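Search this site Enter keyword Go

Droteck Label Printer: Review After One Busy Season

Last updated October 14, 2022

Reading time: 2 minutes

I sell dried spices and tea from a small unit, and for years I wrote every address by hand. My handwriting is not good. In February a customer sent me a polite message to say the courier had read her 7 as a 1, so I bought the Droteck printer for $188.

Setting up

The box has the printer, a power cord, a USB cable and one starter roll of 200 labels. The manual is short and the English in it is worse than mine. On my laptop it was working in a few minutes. On the older computer I needed to install the driver twice, and I still don't know why the first time failed.

Daily use

The print is dark and sharp, also on the small grey barcode. I have printed 2000 labels now and only one got stuck, when I put the roll in crooked. The noise is a short buzz, not unpleasant.

My friend Anjani Saragih uses the Ruminano model, and it prints faster than mine. But hers takes only its own brand of rolls, and they cost more. The Droteck accepts any roll of the right width. 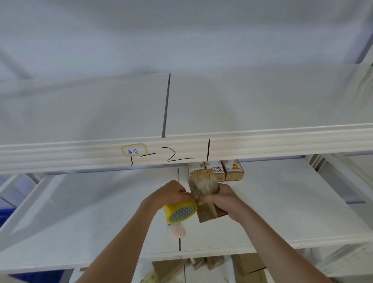
What I don't like

The cover feels thin and I am always a little afraid to break it. There is no battery, so it must stay near the power point. The colour of the ready light is almost the same as the colour of the error light. I wrote to the seller about this and Afiq Halim answered me the next day, very kindly, but he had no solution.

Would I buy it again?

Yes, for a small shop. If you send only a few parcels in a month, a good marker is cheaper.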